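4.2 Small bins and the narrow kitchen

We turn now to the kitchen, and in particular to the humble waste bin, which took up far more of our attention over the course of the Pluleo study than any of us had expected when we drew up the first plan. In the earlier sections we looked at cupboards and benchtops, where people store and prepare things, and where most of the writing on household order has tended to settle. The bin sits at the other end of all that. It is where things stop being useful, and the question of where it stands, how big it is and what people are willing to put in it turns out a good deal of quiet disagreement, even in households that get along very well in every other respect.

Our diary entries came from homes in Witbridge and Zamora, and together they run to 990 short notes written by the people who lived there. We asked for whatever they felt like telling us about clearing up, with no set form and no minimum length, and we were rather touched by how much care went into them. Of these notes, 408 mention a bin of one sort or another. A good many are only a few words long ("emptied it, again"), but others go on for a page or more, and it was in the longer ones that we began to see how much people think about a thing they would probably say they never think about at all.

The kitchens in question are mostly of the narrow kind, with cabinets along the end and down a side and a walkway in between. In a room of that shape the floor is precious. People described standing a bin on the walkway while they cooked and shifting it afterwards, or tucking it at the end of a runner where it would be in the way of one cupboard door but not two. One diarist in Witbridge called this "the bin's daily walk", and we have kept the phrase for our own use, because it describes so neatly what happens in a home where there is no single good spot and the household has settled for several middling ones. The walk was usually short, a step or two at most, and it was often done with the side of a foot.

Bins that stayed on the floor in this way tended to be small and open at the top. Figure 6 shows an open bin of this sort, standing on a striped runner with two crumpled pieces of tissue in it, and cabinets and a well-used stretch of countertop beyond.
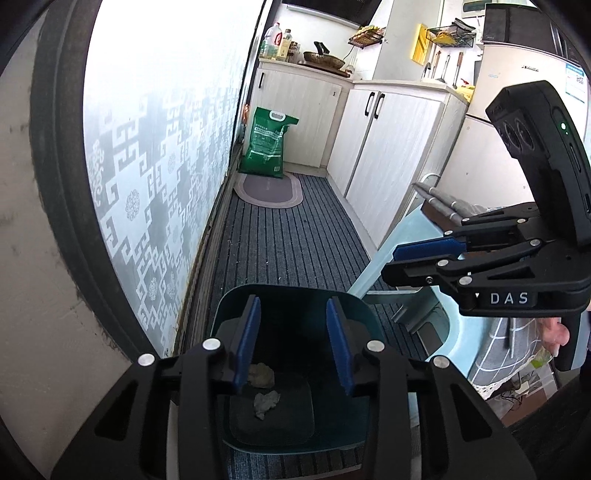 Figure 6. Open waste bin on a floor runner in a narrow kitchen.

The preference for open bins surprised us a little. We had supposed that a lid would be wanted in any room where food is handled, and when the diarists wrote about scraps and peelings they did indeed want one, quite firmly. But they drew a line, and drew it in much the same place from one home to the next, between what we came to call wet waste and light waste. Light waste meant tissues, paper towel, the torn corner of a packet, a bit of string, the sticker off an apple. For these a lid was felt to be a nuisance, as it asked for a free hand or a free foot at just the moment when the person had neither. Several diarists kept a lidded bin under the sink for the one and a small open bin out in the room for the other, and were a bit sheepish about owning two.

Tissues deserve a paragraph to themselves, and we hope the reader will bear with us. They were the item most often named in the notes on light waste, and they were also the item most often found somewhere else: on the counter, in a pocket, beside the kettle, on the floor next to the bin after a hopeful throw. A crumpled tissue weighs next to nothing and does not go where it is thrown, and the diarists knew this perfectly well and threw it regardless. In homes where the bin was moved during the evening the stray tissues moved too, turning up where the bin had been an hour before. We take this as a sign that people aim by habit and look only afterwards, and it fits well with what we said in Section 3 about cups and the draining rack.

There is also the matter of what goes on above the bin. On a short counter the bottles, jars and pans of everyday cooking compete for room, and walls get pressed into service with racks, baskets and hooks. People were generally proud of these arrangements and wrote about them with affection, colour of the baskets included. The floor got no such kindness. It was spoken of as what was left over once everything else had been sorted out, and shopping bags, mats and bins all had to come to terms with one another down there. When we asked households to sketch their kitchens from memory, the jars were nearly always drawn in and the bin was very often forgotten, even by the person who emptied it.

The Tistodby guide to small homes, a booklet of 3,000 copies that was handed out to tenants in Zamora before our study began, advises that a kitchen bin should have "a fixed and honoured place". We are fond of the wording, though our diarists did not find the advice easy to follow. Those who tried it reported that the fixed place was fine in the morning and a bother by dinnertime, when two people might be cooking and a third looking for a snack. By July most had gone back to moving the bin about as it suited them - and some had moved the runner as well, so that the bin would slide along more easily.

We return to the shared emptying of bins, and to who does it, in Section 4.3.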